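Clothing label

A clothing label is the little tag sewn, glued or printed into a garment to tell you who made it, what size it is, what it's made of and how to wash it. I've been writing up sewing terms for this wiki for a while now and labels are easily my favorite entry (I know, I know), so forgive me if I ramble a bit.

Types

Most clothes have more than one. The brand label usually sits at the back of the neck or on a hem, and the care label hides in a side seam where it can scratch you in peace. Woven labels have the lettering made by the threads themselves, so they hold up for years. Printed ones are cheaper and softer but they fade, and I own plenty of shirts whose size is now anybody's guess! Then there are heat transfers, the "tagless" kind, pressed straight onto the inside of the fabric. My friend Reshma Hlongwane swears by them for kids' clothes. I find they crack.

How they're attached

Sew-in labels come in a handful of folds. An end fold has both ends tucked under and gets stitched down at the left and right. A center fold is a loop, caught in the seam by its raw ends, and it's the one you see poking out of the side of a T-shirt. A straight cut label has no fold at all and is sewn on all four sides, or ironed on if you're in a hurry.

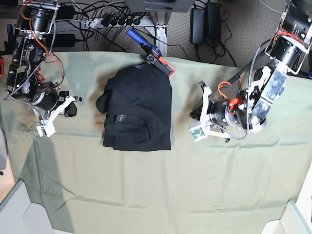

If you're ordering your own, watch the minimums. When I started selling scarves at the Iststead market I wanted 6 labels and the smallest batch was 50, so I still have a tin of them in my desk. Osvaldo Pagano, who had the stall next to mine, cut his from cotton tape and stamped them by hand, and they looked great until the ink ran in the wash.

Care symbols

The washtub means washing, the triangle is bleach, the square is drying and the iron is, well, an iron. A circle is for professional cleaning. A cross through any of them means don't. Dots stand for heat, and more dots means hotter.

Removing a label

Use a seam ripper and go in from the label side, cutting one stitch at a time – please don't yank it! I put a hole in a good cardigan that way last May. Leftover thread ends come out with tweezers.

See also: hem, seam allowance, selvage, name tape

Last edited 7 Apr 2024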